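Progress report on the open day, Bilico workshop
Prepared by Tiruwork Alemayehu for Anderson Cordeiro, Gredwood fund
5/12/22

The open day was held as planned in our workshop in Berhe. We received 197 visitors, most of them from schools and small joinery firms. Gemechu Chala and Robel Gebru ran the arm, and Chaltu Wolde answered the questions at the door.

The demonstration was the work with upright panels. The gripper comes to the edge with the fingers open, one on each side, and only then it closes.
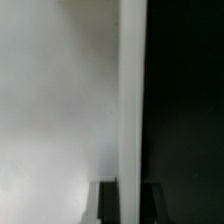

Visitors were allowed to choose the speed, but we kept it under 50 per cent — this was agreed with you in June. Two firms asked for a second visit.

From the grant we have spent 2208 on the stand and the printed sheets. The invoice from Penus is still missing and I will send it when it arrives.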